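Notebook > Test Kitchen > Fikre menu trials

Entries Recipes Suppliers Archive

Saturday, 9 a.m. Back on the Fikre breakfast wrap. Fitholm wants it on the menu at all the Wellard locations, and they want to call it a "sunrise roll," which I still can't say with a straight face. Batch 3 held together much better than the last one - I cut the egg back and toasted the seam side down first.
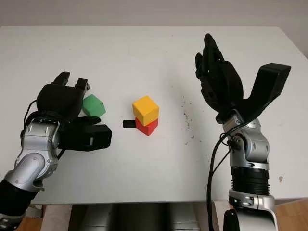
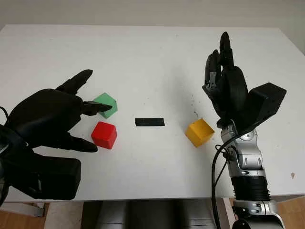

Does the new wrap survive a drive-thru bag?
So far it does for the short trip, but the bottom goes soft if it sits next to a hot drink, so I'm switching to the thicker paper.

Salt is still too high for me! The sausage from the Fludinport supplier comes in pretty heavy already, so I'm dropping the seasoning on the potatoes completely. Ran the nutrition sheet and got 831 calories with the sauce, which the Fitholm folks will hate. Could do 2 sizes and let people pick (I'd get the big one, no question).

To do: call about paper, try the green salsa again, and find out who keeps moving my good tongs.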